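Home | Guides | Desktop | Parts | Forum

Sugden Refurbishing Guide
Section 4: Preparing the open tower before the parts go back

This section continues from Section 3, where the processor and the memory were taken out. Please read all the steps once before you begin. The work takes one quiet hour if the screws were sorted well.

You will need: a cross-head screwdriver, a soft brush, dry lint-free cloth, a tray with shaped pockets, a wrist strap.

4.1 Lay the tower down

1. Disconnect the mains cable and wait a few minutes.
2. Put the tower on its side, with the open side up. The black front should be turned to you.
3. Connect the wrist strap to bare metal of the case.

CAUTION: Do not open the power supply unit. It can keep a charge also after the cable is out.

4.2 Check the socket

4. Raise the metal retention frame fully. If it stands only halfway, it can fall on the contacts.
5. Look into the socket from two directions with a good lamp. A bent contact shines differently from its neighbours.
6. Do not brush inside the socket. Brush only the board outside it, and always away from it.

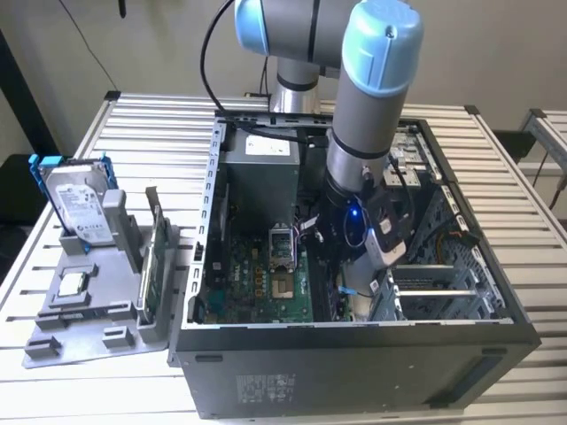 Fig. 4-1. Tower on its side, socket open, removed parts in the tray at left.

7. Look at the capacitors near the socket. The tops must be flat. If one is swollen, stop here and write the board number on the Kinton fault sheet.
8. Open the latch of each memory slot gently. Old latches become brittle -- use the thumb, never the screwdriver.

NOTE: On some Dell boards the name is printed directly on the board. This is not the model number. Use the service label of the case for ordering parts.

4.3 Clean the drive cage and the slot covers

9. Brush the perforated panels from the inside to the outside.
10. Take care with thin wires that pass through the cage. Push them to the side with a finger and do not pull them.
11. Check that each slot cover sits straight. A loose cover will rattle when the fan runs.

Continue with Section 5 (Placing the processor).

Last revised 2020-08-24

Comments (3)

kwilt_81: Step 6 should be in bold letters. I lost a good board like this.

Kelly Wragg: Does the same order apply for the small Clostgate cases? Mine has the cage over the memory slots.

benchnotes: @Kelly, for those take the cage out first, then start at step 4.

Related guides
Sorting screws by length
Section 5: Placing the processor
Drenoden tray inserts: which size to order
Replacing a noisy case fan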